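Probert Peel-and-Stick Wallpaper, Gray Leaf: Six Months In

I bought this in April to cover the walls of a small alcove. One roll was $56 and I needed two. I had never hung wallpaper of any kind before. My neighbor Glenys Pritchard helped for the first hour, then I finished by myself.

Putting it up

The backing has a printed grid, so cutting straight is easy. Peeling is slow. Pull off a foot at a time and smooth as you go. The squeegee in the box is too soft, and I switched to a Jornitz one I already had.

Inside corners took the longest. I wrapped the first strip half an inch past the corner and started the next one on top of it. 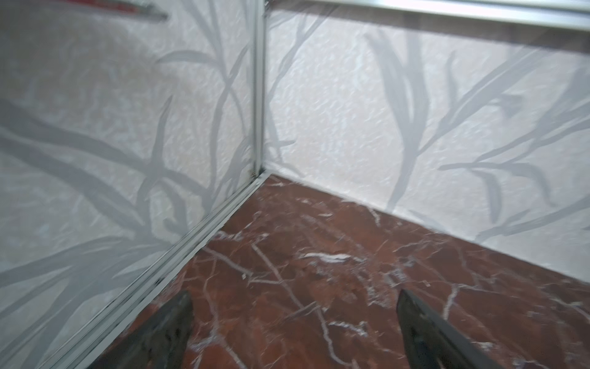
How it has held up

One seam lifted near a vent in the second week. I pressed it back with a hair dryer on low and it has stayed down. Cooking grease wipes off with dish soap. Pencil does not. 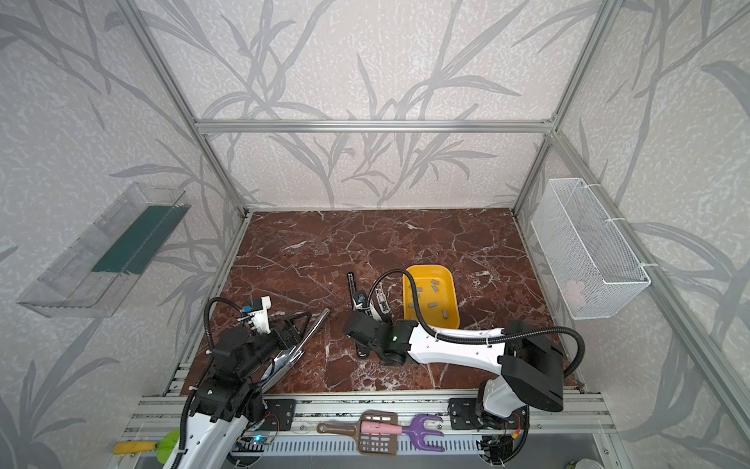
Matching the pattern is where Probert could do better. The instructions give the repeat but don't say where it starts, and I wasted most of a strip finding out. Big slanting leaves like these make a bad match easy to spot from across a room. The speckled white background is more forgiving, so put your worst seam there if you can.

I'd buy it again for a small area. For a whole room I'd get paste-up paper from Calier.

Four stars.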